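Jasex opens bookings for soft-goods handling kit

Print this article | E-mail this article
Shares: 5 | Comments: 2

WEKUVCOMBE - Automation supplier Jasex has begun taking orders for a two-finger gripper kit aimed at small shops that handle pillows, plush items, folded covers and other soft goods. The kit, sold under the name Kavov, goes on the wrist of a light robot arm and comes with a camera, a mounting plate, a cable set and control software. First deliveries are planned for October.

Soft goods have been slow to move to robot handling. A carton or a machined part keeps its shape when it is picked up. A filled cushion does not, and the point where a gripper should close can shift by the width of a hand between one pick and the next. Many shops use suction cups for sealed bags and leave bare fabric to hand work.

Kavov uses parallel metal fingers with beveled tips. The camera sits close behind them and looks out along the fingers, so both tips stay in view during the approach. The software looks for a fold or a low edge in the fabric, sets the opening width and closes at reduced speed. If the motor current does not rise as expected, the arm backs off and tries again, up to 2 times, before it stops and signals the operator.

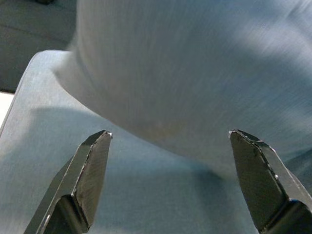
Jasex offers the kit in two forms. The basic version includes the hardware and a set of stored grip settings for common fabric weights. The extended version adds a recording mode, in which an operator guides the arm through a task by hand and the software saves camera and position data for later training. Both versions use the same fingers, and a basic kit can be upgraded by license key without a return to the factory.

The test bench at the company's Wekuvcombe site has been running the kit on filled and unfilled items for over 100 hours, according to Jasex. The company has not released pick rates. It said that cycle time depends mostly on the camera exposure setting and on how far the item has to travel. Short exposures cut motion blur but call for brighter work lights, and the manual gives a starting value for each.

Finger wear is treated as a service item. The dark finish can rub away at the tips, and the manual asks users to check for burrs at the start of each shift, as a rough edge can pull threads on knitted covers. Replacement fingers are sold in pairs and are held by screws reached from the outer side. The camera has to be recalibrated after a change. Jasex puts that job at 5 minutes with the printed target supplied.

Mizuno, a regional service firm, will handle installation and repairs under a separate contract. Coverage includes one site visit for setup, remote help during working hours and loan hardware if a repair runs past a week. Buyers may also install the kit themselves, but the setup visit is required for the extended version.

The kit does not include an arm, a safety fence or work lighting. Jasex said a list of supported arms will be sent with each quote, along with the limits on payload and cable length. Orders are being taken through the company's sales desk, which opens at 8 a.m.

Print this article | E-mail this article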